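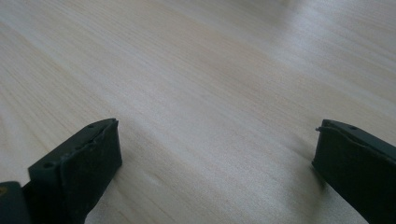
FOR IMMEDIATE RELEASE

Drultlow Public Library Opens Expanded Local History Room

DRULTLOW, Thursday, May 8, 2025 – The Drultlow Public Library today opened its expanded Local History Room on the second floor of the main building. The room provides public access to town records, family papers, maps and newspapers that had been held in off-site storage.

The expansion adds 18 reader seats, a supervised area for large-format maps, and two rooms that may be reserved for group study. The library has also completed a catalog of 1,163 items from the Ikonen Collection, a body of letters, account books and photographs relating to the former Ikonen paper mill and the families employed there. The catalog may be searched from any library computer or from home with a valid library card.

"Residents have asked for many years to be able to consult these records without making a special request weeks in advance," said Alžběta Šťastný, director of the Drultlow Public Library. "We are pleased to offer regular hours and trained staff to help readers find what they need. Our thanks go to the donors who entrusted their family papers to the library."

Design work was carried out by Arkine, an architecture firm based in the region. Construction took more than eight months and was completed while the rest of the building remained open to the public. The project was paid for through the town's capital budget and a gift from the Ikonen family.

Ryszard Zieliński, head of special collections, will oversee the room and its reference service. He joined the library after a career in municipal records management.

"The mill ledgers record wages, housing and injuries in considerable detail," Zieliński said. "They will be of use to family researchers as well as to students of labor history. We expect to learn a good deal from the people who come in to read them."

Introductory sessions on tracing a house or family in the town records will begin in July. The sessions are free, but registration is required. School groups may arrange visits through the reference desk.

The Local History Room is open Monday through Saturday during regular library hours. Readers are asked to bring identification on their first visit. Bags and coats must be left in the lockers outside the room, and only pencils may be used with original materials.

Media inquiries: Office of the Director, Drultlow Public Library

###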